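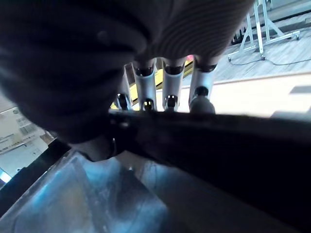
Matte black, close up

Dremier Home Forum > Cleaning and Care > Matte black and greasy fingerprints

pirkby_porch
Posts: 168
I have been slowly changing things in the house over to matte black. Drawer pulls first, then a towel rail, then a tray for the hall. I like how they look from across the room. What I don't like is that anything that gets handled every day ends up with marks, and the spots I rub hardest go shiny. What are people cleaning theirs with? Right now I use dish soap and a cotton cloth.

oldhinge
Posts: 3461
Dish soap is fine. The rubbing is your problem. Put a wet cloth on the mark, leave it a minute, lift it off, then dry with a clean one. Once you polish a matte surface you can't un-polish it.

kettle70
Posts: 2194
Soap leaves a film. I quit using it on black stuff years ago. Plain warm water first, and rubbing alcohol on a cloth if that doesn't get it.

oldhinge
Posts: 3461
Please don't tell people to put alcohol on a painted finish. It took the color right off a cabinet knob of mine. Powder coat might stand it, paint won't.

kettle70
Posts: 2194
Mine are all powder coated and they've had it every couple of weeks since September. No change. Try it on the back first, same as with any cleaner.

pirkby_porch
Posts: 168
The pulls are the Han ones, and the box only says "black finish" — nothing about paint or powder. So I guess I should leave the alcohol alone for now?

oldhinge
Posts: 3461
Yes. Write to the seller and ask.

grayfern
The one in your picture looks pretty even to me. Only a bit of gray where the light hits it. How bad do the marks get?

pirkby_porch
Posts: 168
On that one, not bad. The drawer pulls next to the stove are the worst, and I think that's cooking grease on top of fingerprints. They show up most in the evening with the under-cabinet light on.

grayfern
Then it's a grease problem. I use Staltix spray on mine, one squirt on the cloth and never on the pull itself, then wipe with water after. I paid over 70 for a case of it, so I'm going to be using it for a while.

kettle70
Posts: 2194
That's a lot of money for something water does.

grayfern
Water doesn't do it by my stove. We fry a lot.

pirkby_porch
Posts: 168
Update: tried the wet cloth method on two pulls by the stove. One came clean and the other still has a dull smear along the bottom. The shiny spots are still there, as oldhinge said they would be. I wrote to the seller about the finish and will post what they say.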